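Since April the simulation group at Tillelel has been gathering demonstrations for the Piltina sorting task, and I have been asked to set down how the work is organized. Each demonstration is one attempt by an operator to sort small objects into a divided organizer. Hannelore Ackermann drew up the instructions; Luzius Pichler and I review the recordings.

Our target is 4,000 accepted demonstrations. The first 800 were set aside for training operators and will not be used for learning.
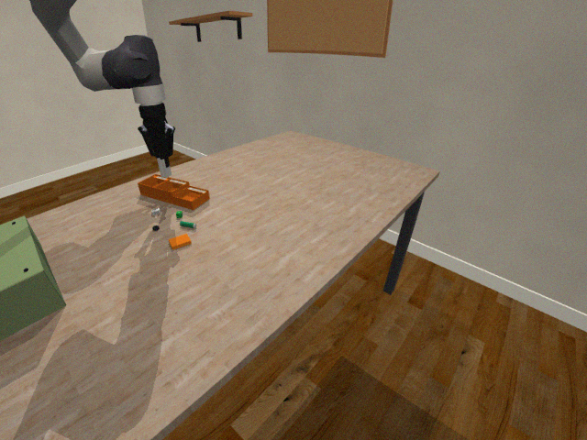
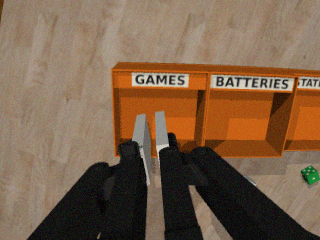
The simulated sorting task: the arm over the table, and the gripper at the GAMES compartment.

Of the most recent batch, 224 demonstrations were submitted and 135 accepted. Most rejections concerned hesitation - the operator stopped above the organizer for longer than our guidelines allow. Marlene Teuber has argued that a few such pauses should be kept, and I am inclined to agree, provided they are marked as such.

Object positions are changed before every attempt. Operators are asked not to restart when an object is dropped, as recoveries are stored under a separate heading.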